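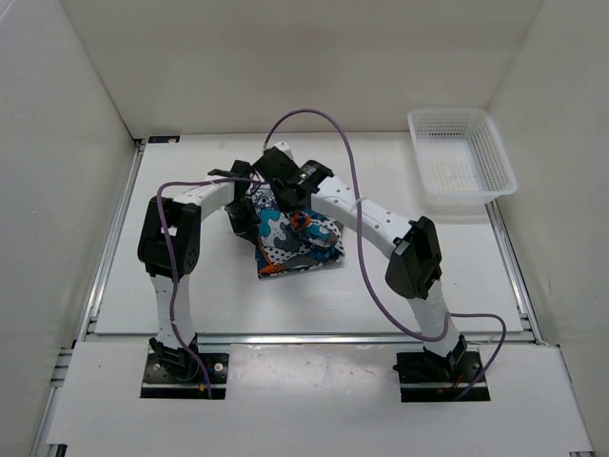

Le projet porte sur le linge qui dort dans les placards des étudiants, résidence Undora, bâtiment Navaratnam. Question de départ : pourquoi on garde ce qu'on ne porte plus, et est-ce qu'un point de tri en bas changerait quelque chose. On a vite vu que les vêtements c'est pas le pire. Le pire c'est les tissus sans usage précis, ceux qu'on remet à plus tard. Un tissu à motifs laissé comme sur la photo, froissé et à moitié plié, personne ne sait dans quelle pile le mettre : à garder, à donner, chiffon ? Du coup on a ajouté une catégorie "indécis" à la grille. C'est elle qui a servi le plus.

Partager 18 | Commentaires 2

Groupe : Thilini Seneviratne, Rafsan Akanda, Vasanthi Patwary
Février 2022

Méthode
Questionnaire papier déposé dans les boîtes aux lettres, 64 réponses exploitables. Deux étages seulement, faute de temps. En plus, inventaire chez les volontaires (chacun vide son placard, remplit la grille tout seul). Total : 1 086 pièces déclarées. Limite évidente, les gens oublient ce qui est sous le lit ou chez les parents. On n'a pas vérifié.

Résultats
- Les indécis : draps trop petits, nappes, foulards, coupons achetés pour un projet couture jamais commencé.
- Raison citée en premier : "ça peut servir". En deuxième : cadeau de la famille.
- Donner, oui, mais la borne est trop loin et elle est souvent pleine.
- 18 personnes ont dit qu'elles répareraient si elles avaient une machine à coudre. Aucune idée de combien le feraient vraiment, à creuser.

Rafsan a fait les entretiens en janvier, mauvaise période, tout le monde en partiels. Réponses courtes donc. Une seule longue, une étudiante de master qui coud des sacs et qui nous a expliqué les chutes, le droit-fil etc. Très utile, on l'a mise en annexe.

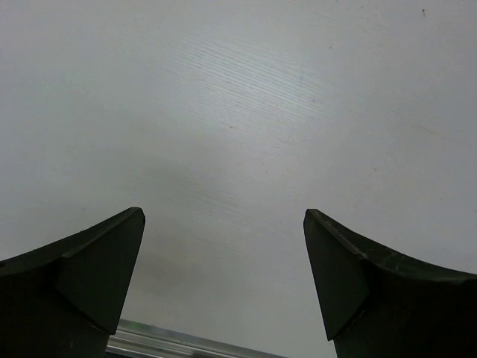

Pour l'amenagement du point de tri, on a comparé des tables. Budget minuscule, il faut du solide et facile à nettoyer. La couleur compte plus qu'on pensait : sur du bois foncé, les taches et les trous d'un tissu sombre se voient mal. Un plateau plan et uni, gris pâle comme sur la deuxième photo, nous parait le bon choix, on repère une tache ou un accroc sans chercher. Vasanthi aurait préféré un plateau vert mais elle s'est ralliée au gris. Il faut aussi pouvoir étaler un drap en entier, donc 2 mètres de long minimum.

Devis demandé chez Hurnosow, pas de réponse à ce jour. Standov a répondu mais hors budget. Reste l'occasion.

Ce qu'on ferait autrement
Commencer les entretiens plus tôt. Tester la grille sur nous avant de la distribué (la case "linge de maison" a été comprise de trois façons). Demander la surface du placard. Ne pas imprimer en recto verso, plein de gens n'ont pas retourné la feuille.

Suite prévue : essai du point de tri dans le local à vélos, accord oral de la résidence, on attend l'écrit. Annexes : grille, questionnaire, entretien long.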